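Drive caddy

Print this article
E-mail this article

A drive caddy is a frame, or a pair of side rails, which holds a storage drive inside a computer. It lets the drive be pushed into its bay and taken out again with few tools or with none. The word came from the tea caddy, a small box for keeping tea, and it was used first for the plastic cases in which some early compact discs were put into the reader.

History

In the first desktop computers the hard drive was fastened directly to the metal cage with four screws, two at each side. To change a drive, the owner often had to remove both panels of the case, and small screws were easily lost under the main board. Makers of office computers began to look for a quicker way, as their machines were repaired in large numbers and always by the same few steps.

The small firm Ramau, which made cases for schools and town offices, sold a rail set under the name Skamelent. It had two plastic strips with short metal pins, and the pins entered the screw holes of the drive. The first order was for 1,813 sets. A later version could be bent slightly by hand, so that it went around the drive without force.

Types

Side rails are the simplest type. They are fixed to the long sides of the drive and slide in grooves in the bay. A spring tab at the end of each rail locks the drive in its place. To release it, both tabs are pressed towards each other.

A full tray supports the drive from below and is common in servers. It usually has a handle at the front and often a small lamp. Trays of different makers seldom fit each other, even where the drives inside are the same.

An adapter frame holds a 2.5-inch drive in a bay made for the 3.5-inch size. 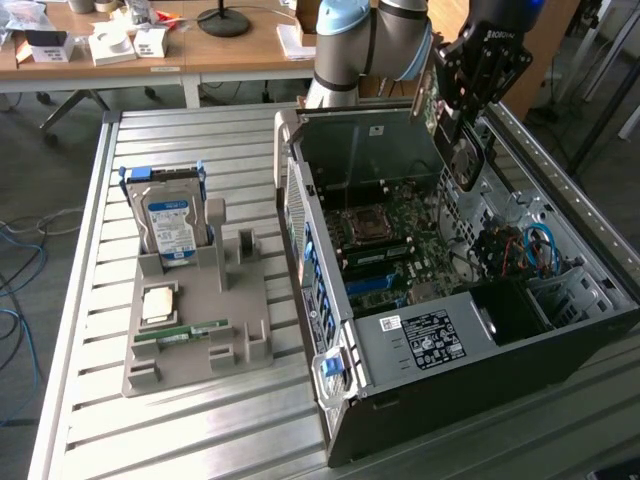

A 3.5-inch hard drive with blue plastic caddy rail tabs.

Materials and colour

Most rails are of moulded plastic, which is cheap and takes up a part of the vibration. Bright colours are used by many makers to show which parts may be touched or moved by the user. The meaning of each colour is not the same in every brand.

Wear

The spring tab is the part that breaks most often. In a test at the Drilludthorpe repair workshop, 94 rail sets were opened and closed 1,000 times each, and 5 of them lost a tab. Old plastic becomes hard and should be bent with care.

See also: Drive bay; Computer case; Hot swapping

Print this article
E-mail this article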